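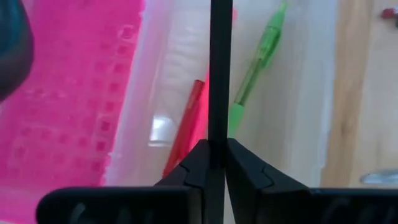

The Nurkwood Center for Applied Robotics opened its laboratory to the public on 19/03/2025, the first such occasion since the center moved to its present building in Branirstead. Almost 400 people attended. Most of them spent their time at the sorting stations, where robot arms are taught to handle ordinary household and office goods. At one station the task concerned stationery: a red marker and a green pen lay in a clear plastic bin, with a pink basket beside it, and the two black fingers of the gripper nearly met at their tips above a work area no larger than a desk drawer.

Selina Mösli, who directs the center, told guests that small items remain a demanding test. A pen may roll, and clear plastic reflects light in ways that can mislead a camera. The center has recorded 1,169 practice runs with stationery since December – 286 of them by trainees from the technical college in Beltosia.

Visitors were admitted in groups of 18. Each group heard a short talk on safety before entering the work area, and staff members answered questions at every station.

"People expect speed," said Jonas Imhof, the engineer in charge of the sorting program. "We ask them to watch the approach, where most of our work has gone."

The program is carried out jointly with Peñalver, a supplier of packing equipment, under an agreement that runs for two more years. Schools wishing to arrange a separate visit may apply in writing to the center's education office.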